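Why Do Chopsticks Have a Thin End?

Have you ever picked up a chopstick and wondered which way around it goes? Lots of people have, and plenty of grown-ups still have to stop and think! One end is thick and the other gets thinner and thinner, and both ends have a job to do.

The thick end is for you. It rests near your hand, and it gives your fingers something nice and sturdy to hang on to. The thin end is for the food – a slippery noodle, a pea, even one grain of rice if you are feeling very patient.

Where Do They Live?

In many kitchens, chopsticks stand together in a holder, a bit like pencils in a cup. Some holders are plain, and some are much more fun, with little arched windows like the front of a tiny house. When it's time to set the table, you take out two for each person, so a family of four needs eight. Lay them on something soft, like a towel, and they won't roll off and go clattering across the floor. 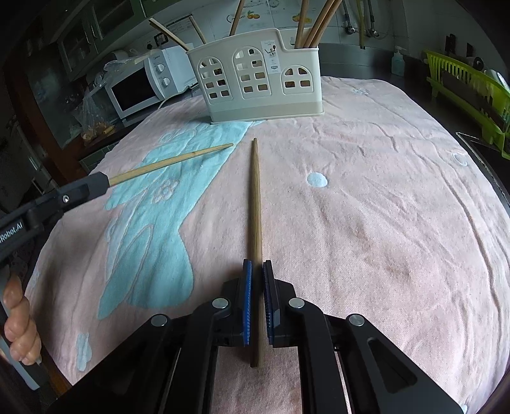
Try It Yourself

Ask a grown-up for a pair of chopsticks and a bowl of popcorn. Keep the bottom stick still, wiggle the top one, and see how many pieces you can pick up before they're all eaten!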